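Clakinell hand-held gripper: setup and maintenance FAQ

Applies to the paired two-jaw units issued from the Cevthorpe workshop. Maintained by Darcy Tipoki. Corrections go to Chrysanthi Politis at the same address.

How do I check that the jaws are centred?

Close the trigger slowly with nothing between the pads. Both pads should meet on the midline of the body. If one arrives early, the linkage has been reassembled with a bar one hole out, or a pivot is binding. Do not correct it by bending a finger.

Which pivots need lubricating, and with what?

All of them, with one drop of light dry-film lubricant per joint. Wipe off the excess. Grease is not approved for units used near food or utensils, as it migrates to the pads and the grip drops off quickly.

How tight should the pivot caps be?

Tight enough that the cap does not turn under a fingertip, loose enough that the linkage falls open under its own weight when the trigger is released. If the cap backs off again within a shift, replace it. Thread compound is a workshop job.

When do the grip pads get replaced?

At 300 hours, or earlier if the ribs have flattened at the tip. Replace both pads on a unit together. A new pad opposite a worn one pulls thin objects to one side, and the error shows up first on round stock.

What is the functional check after a pad change?

The thin stick check, form 711. Use kitchen sticks or chopsticks and a compartmented basket standing on a mat. Pick up one stick near its end, hold it upright over a compartment, and lower it in. Repeat with the second unit. Neither unit is signed off until five consecutive placements are made without the stick rotating in the pads.
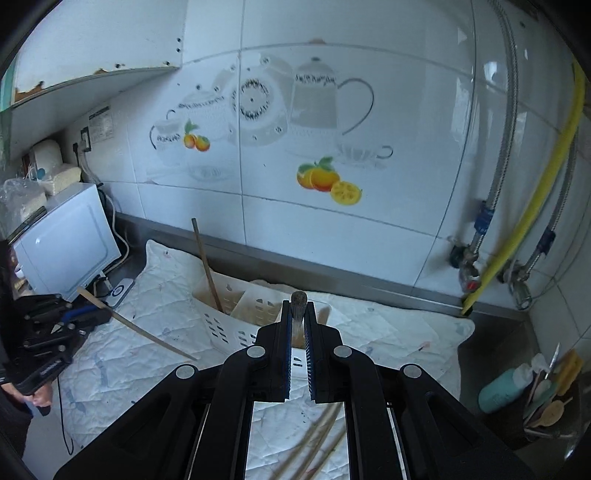 Stick held upright between the ribbed pads, over the right-hand compartment of the basket. Second unit at left.

The stick rotates in the jaws. What is wrong?

Usually contamination. Clean the pads with isopropyl alcohol and a lint-free cloth, let them dry, and repeat the check. If the fault remains, look at pad seating - a pad that is not fully home in its channel rocks under load. Misaligned fingers are the least common cause.

Can the check be done on a bare bench?

Yes, but a quilted mat is preferred. It stops the sticks rolling and gives the fingertips some clearance when picking up from flat. On a hard surface the tips strike first and chip.

Where should the cable run?

Behind the operator's wrist, with enough slack for a full reach. Keep it clear of sinks, taps and hot appliances. A cable under tension will load the connector and can produce intermittent dropouts that look like a firmware fault.

Do the two units have to be calibrated together?

Yes. Run the Pristard routine with both connected. Calibrating one at a time leaves an offset between them, and error 515 will be logged at the next start-up.

Can I swap fingers between units?

No. Fingers are matched to the body at assembly. Return the complete unit to Alipour Servicing with the pad hours written on the tag.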